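How a Heat Pump Keeps a School Warm
A learning page for students in Years 4 to 6 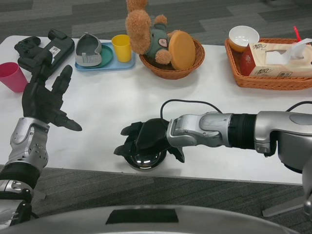 Many large buildings need heating in winter. A school hall, a library and a swimming centre all lose warmth through their walls, windows and doors. Something has to put that warmth back. In many older buildings, the job is done by a boiler that burns gas. In many newer ones, it is done by a heat pump.

What is a heat pump?
A heat pump is a machine that moves heat from one place to another. A refrigerator does the same job. It takes heat from the food inside and releases it at the back, where the air feels warm. A heat pump for a building takes heat from the outdoor air and releases it indoors.

Is there any heat in cold air?
Yes. Air can feel very cold to your skin and still hold some heat. The heat pump collects it with a special liquid called a refrigerant, which can be even colder than the air outside. Heat always flows from a warmer thing to a cooler thing, so it flows from the air into the refrigerant.

What happens inside?
First, the refrigerant travels through thin tubes in the outdoor unit. A fan blows air across the tubes. The refrigerant soaks up heat and turns into a gas.
Next, a part called the compressor squeezes the gas. Squeezing a gas makes it hotter. You may have noticed a bicycle pump growing warm when you fill a tyre.
The hot gas then flows through tubes indoors and gives its heat to the room. As it cools, it turns back into a liquid.
Last, the liquid passes through a small valve. Its pressure drops, it becomes very cold, and it is ready to go outside again.

A building near the river
Vastthorpe Primary School has 486 students. Its heating system was designed by Wevusik and uses outdoor units made by Burnen. The largest room is the hall, which has a floor area of 682 square metres. The units stand behind the hall on a concrete base, inside a fence. Students must stay outside the fence at all times, and must never push sticks or other objects through it.

Why do the units sometimes steam?
In cold, damp weather, frost can form on the outdoor tubes. The unit warms itself for a few minutes to melt the frost. A cloud of mist may rise, and water may drip onto the ground.

How can you help?
Close outside doors behind you. Keep bags and coats away from the vents. Tell a teacher if a room is too hot or too cold, and leave the wall control for an adult to adjust.

Words to know
Compressor: the part that squeezes the gas.
Refrigerant: the liquid or gas that carries heat around the system.
Valve: a part that controls how a liquid or gas flows.
Vent: an opening that lets air in or out.

Published by the Rothe Heating Education Service, 16 February 2021. Teachers may copy this page for classroom use.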